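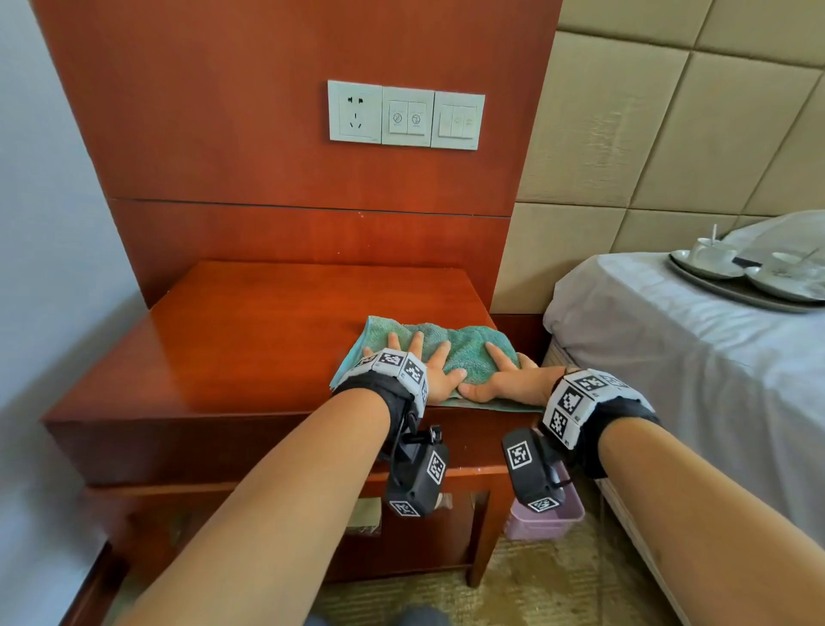 I don't believe in furniture polish. Every spray I've bought promised to lift rings and "feed" the finish, and on a glossy red-brown nightstand all I got was a film that showed every fingerprint by Thursday.

What I do now costs nothing. Take a terry towel, fold it, lay it on the top and press down with both hands flat. Slide it along the grain, then refold to a clean side. Terry grabs dust better than the microfiber squares everybody swears by, at least in my house.

Lenka Slanina tells me a drop of olive oil brings up the shine. Maybe. It also brings up the dust. Percy Ríos says 90 seconds with a hair dryer takes out a white ring. I tried it on 6 rings and 2 got fainter, so make of that what you will.

Keep the towel dry near outlets and switches. If the top feels sticky, use a barely damp corner first and go over it again dry. Skip fabric softener when you wash the towel.

Last updated: June

Related tips
Drawers that stick in summer
Does vinegar clean anything?
Dusting a padded headboard
Old towels worth keeping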